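News > Press releases > Packaging

2020-03-27
By Efthymia Gavalas, Plisent press office

Plisent changes lid seal on Sarton dry goods tins

Plisent has approved a revised lid seal for its Sarton range of tins for tea, biscuits and other dry foods. The new seal replaces the rolled paper liner used until now and will be fitted to all 16 sizes in the range. Tin bodies, printed finishes and outer dimensions are unchanged, so existing shelf trays and shipping cartons can still be used.

The seal is a single moulded ring seated in the lid channel. In storage tests, 1218 filled tins were kept for 81 days at a relative humidity of 70 per cent. Moisture uptake was measured by weight at the start and end of the period. Tins with the new ring gained less weight than those with the paper liner in every size tested – the difference was largest in the square formats, where the corners had been the weak point.
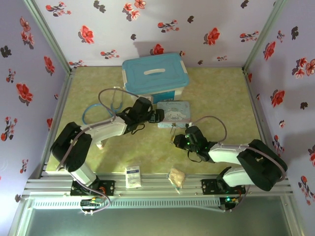 Domingo Paredes said the square tins had accounted for most of the complaints about stale contents, and that the force needed to open the lid had been kept within the previous limits. He added that the ring can be removed by hand, so that the metal can be recycled separately.

Gallardo will supply the rings from its existing moulding line. Orders already placed with the paper liner will be delivered as agreed. Customers who wish to change an open order should write to their account contact before the end of November, quoting data sheet 17.

Test results by size are available on request from the Plisent technical desk.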